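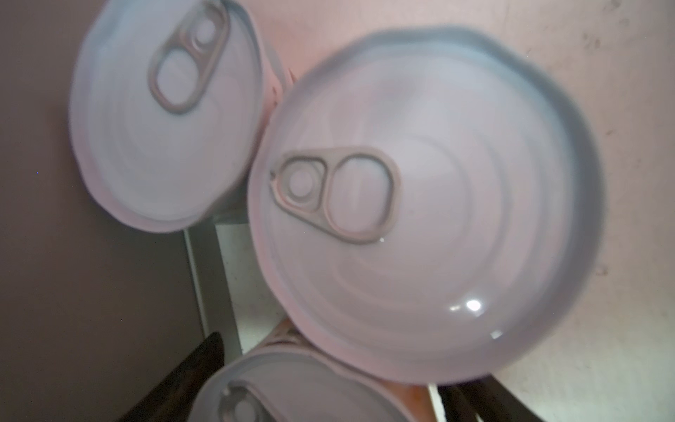 Omulero wrist camera kit: four stars from a very happy garage builder

I've been putting together a little pick-and-place arm on a bench in our shared workshop, and until this winter it was more or less blind. It knew where its own joints were and that was it. You put the thing you wanted picked up on a taped cross, you stepped back, and you hoped. So the Omulero wrist camera kit has been the best thing I've bought for the build so far, and I want to go on about it for a bit.

What comes in the box: the camera board, a printed bracket, a flat cable with a spare, a bag of screws and a folded sheet of instructions. I paid $345 for the set, with a mounting plate to suit the Flakis gripper that I already had. You can get a bare camera for a lot less, and if you have your own printer and plenty of patience you should probably do that. I've made my own brackets before and I'm done with it.

Fitting it took two evenings. The first was all cable. The sheet shows it running straight up the outside of the forearm, and if you do that it gets pinched the first time the wrist rolls over. Take it through the middle, leave a loop as long as your hand at the elbow, and tape the loop down loosely. The second evening was software, and I was braced for misery there, but the arm runs on a Fodetti controller and the camera just showed up in the list of inputs. I may have done a small dance beside the drill press!

On to how it sees. My test job is cans, the ordinary grocery kind with a ring pull, because everyone in the workshop has a cupboard full and it doesn't matter if one gets dropped. They're a mean test, though. The lids are shiny, they're all round, and from straight above one looks a lot like another. Right up close the view is better than I'd hoped for. With a lid squarely under the camera you can make out the pressed rings in the metal and the rivet on the tab, and you can tell which way the tab points, so I've started using that to work out how the can is turned. You also get the tips of the gripper fingers in view, down in the bottom corners, and I love this. When a grab is going to miss you can see why.

Now the grumbles. Focus is fixed, and the sharp zone is shallow. The can you're aiming at comes out crisp enough and its neighbours go soft, which makes it hard to plan the next grab while you're still doing this one. Colour is the other one. Under our workshop lights everything goes a pinky lavender, as if somebody had washed the lot with a red sock. I've fiddled with the white balance and got it most of the way back, but the setting is lost every time the power goes off, so now it's in my start-up script. Glare off bare metal is what you'd expect. A scrap of baking paper over the lamp did more for me than any setting.

I did try a Ccori camera on the same arm, borrowed for almost a month. It has proper autofocus and truer colour, and if you're working with printed labels I'd look hard at it. It's also heavy enough that my wrist motor drooped with it on, and it stuck out so far that I clouted it on the side of the bin. The Omulero sits in tight and weighs next to nothing. For a small home-built arm that counts for more than I'd have guessed.

Three things I'd change: adjustable focus, settings that stick, and longer screws for the bracket (mine only just bit, so I swapped them for some from the parts drawer).

I'd still buy it again tomorrow. I've gone from picking up one can off a taped cross to going after cans bunched together and leaning on each other, and it's made the whole project fun again. Next up is a second light on the forearm, and after that I want to have a go at jars.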